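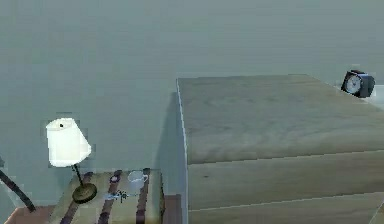
Veta Publishes Practice Rules for Testing Home Robots in Simulated Bedrooms

STINDVILLE, November – Veta has released a set of practice rules for teams that test robot arms in computer-rendered bedrooms before moving to real ones. The rules were drafted with Hudec and cover arm clearance near furniture, stop conditions and record keeping.

The draft was checked against 453 simulated runs. Each run must be logged with its room layout, arm settings and the reason it ended. Runs that end in contact with furniture stay in the record and may not be replaced by a repeat.

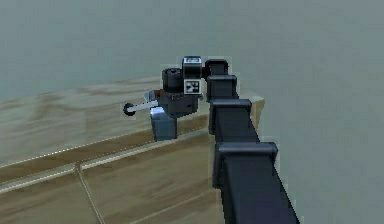

Does passing in simulation clear a robot for use in a home?
A pass only allows the team to apply for a supervised trial in a physical room. That trial has its own checklist, and two reviewers must sign it.

Layouts have to vary. A team must use at least 15 room arrangements and report results for each one separately – averages alone are not accepted.

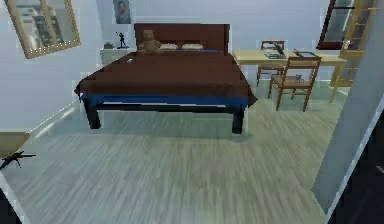
Simulated bedroom with a bed, desk and ladder-style shelf.

Any change to the arm or its gripper after testing starts means the clearance checks are run again. 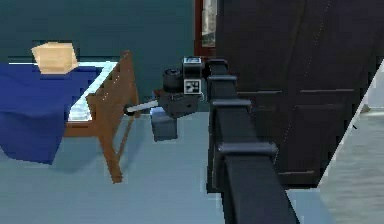

Robot arm near the foot of a bed in a simulated bedroom.

The rules are free to download from Veta. Comments are open for 30 days and can be sent to the Pikholm office.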